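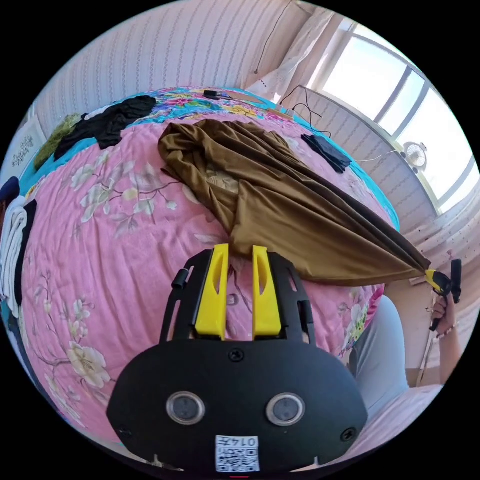 Brown fabric stretched between two hand grippers.

Search products, parts, manuals Go

Talis hand-held demonstration gripper
Prurka, item 314

Show the robot the job with your own hands. Pick it up, pull the trigger, do the task. No arm needed on site, no teach pendant, no code. Works for cloth, which most remote setups hate.

In the kit:
2 grippers, left and right use
yellow finger pairs, fitted
label sheet for body IDs
carry case, charger

Sold as a pair only. Single bodies on request, ask first, lead time is longer. Pistol-style handle, trigger under the hand. Spare fingers ordered separatly.

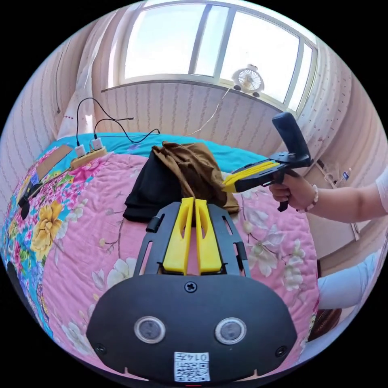
Pistol grip on the right, black and brown cloth on the quilt.

Run time 60 minutes per charge, then swap. Don't record on a low battery, the last takes come out short.

Laundry jobs: start with one garment on a bed or a wide table. Long sleeves are good practice, lots of cloth to lose. Slow hands. Keep the fingers in view of your own gripper, let the other one come in from the side. If you drop a corner just pick it up again and keep recording, recoverys are useful to the model.

We use cookies to remember your basket and region. Accept / Settings 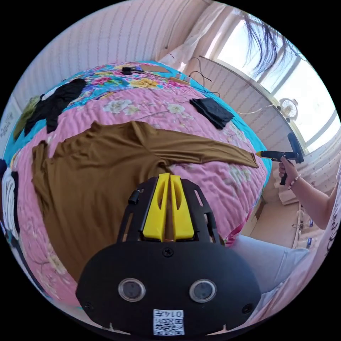 Stastholm, July

New batch is in. 104 pairs, first come. Orders placed before 3 pm leave the same day, after that next morning. Open orders from spring go out first, no need to email us.

Changed in this batch: softer trigger spring, new case foam. Fingers are the same part as before so old spares fit. Older bodies can be sent in for the spring, we pay return shipping.

Not for wet cloth. Not for anything hot. Wipe the fingers with a dry rag, no solvent.

Also runs with the Vanhove remote station if you want to mix hand demos with remote driving. Same file format, same task names. Cable not included. Set up the station first, then pair the grippers, other way round it won't find them.
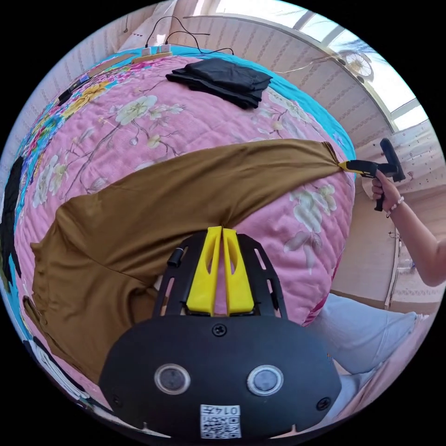
Product editor, Prurka web shop

Tip for pulling a garment straight: pinch at a corner, draw it out to the side, stop when the cloth goes tight. Don't yank. Bunched fabric at the other end is fine, sort it in the next step.

Manual and finger drawings under Downloads. Bulk price from ten pairs, use the quote form.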